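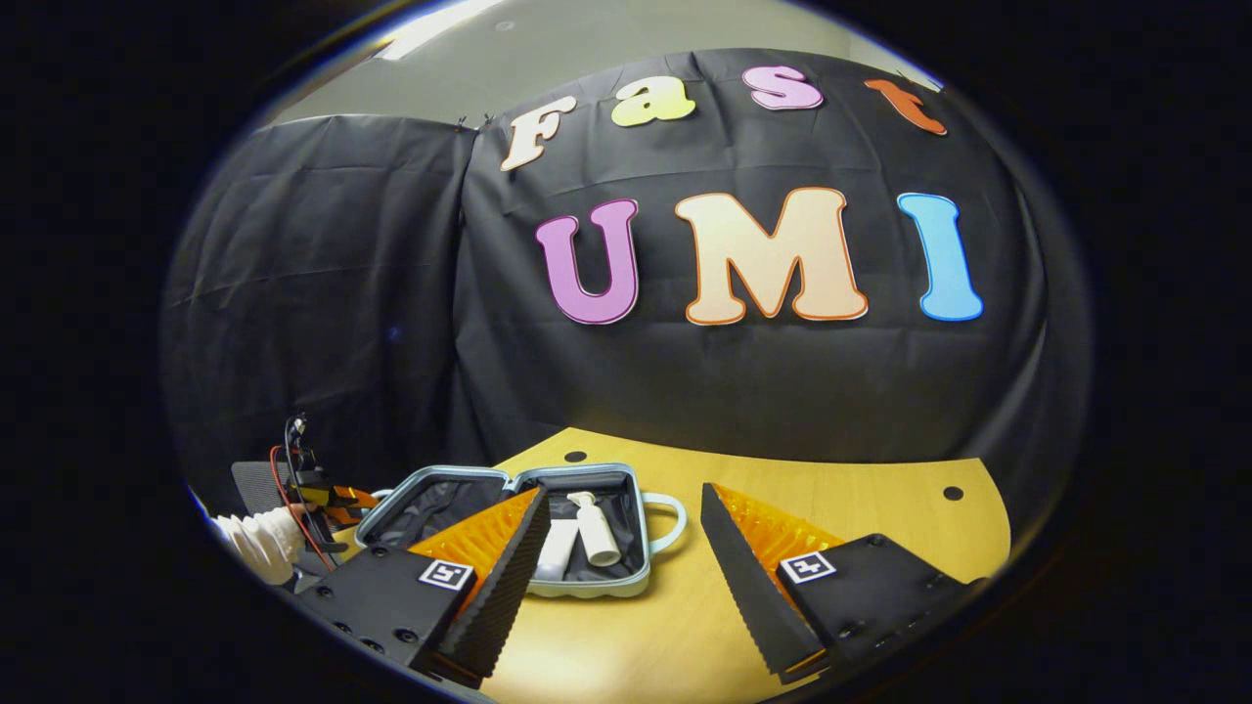
Carry-on fee dispute, Osari regional flights
Posted 2022-08-12 by Istier

My fare allows one cabin bag. At the desk they charged me 90 for size. The case is a small one, like the open one on the light yellow table, and the Osari page gives a limit only by weight. Can I claim the fee back?

Harach
Check the fare conditions, section 2. The size limit is listed there and includes wheels and handle. If your case is under it, send the receipt and measurements through the claims form. Mine took until July to be paid.

Ciobanu
They never refund. Check the bag in next time.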